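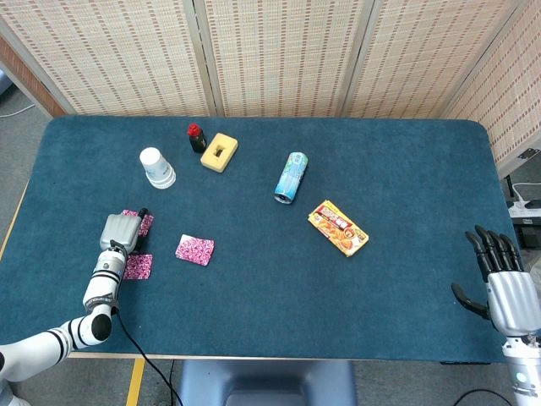

Left hand on the cloths, right hand waiting its turn.

kghaffari
March 7, 2024
Two weeks with the Jadberg two-arm service and I'm rapt! You send a task list, they set it up on your robot and tune it remotely. Ours is table tidying: cloths, a can, a sponge, a paper cup. It handles up to 16 objects per job, and the fingers are so much gentler than I expected (my favourite bit by far).

Rangi_K
Looks great, but 25 seconds a cloth is slow. The Pullow kit does it faster.

kghaffari
Faster, sure, but have you tried it on thin fabric? Ours kept bunching the corners.

mquinlan
I had the Pullow in January and corners were fine once I swapped the fingertip pads. Cups were the real pain, especially upside down.

Rangi_K
Pads made no difference on mine, sorry. Still wouldn't pay for remote tuning.

tapsell
Does Jadberg charge again if you change the mat colour? Mine's going from grey to teal.

kghaffari
No, two re-tunes are included. Go for it!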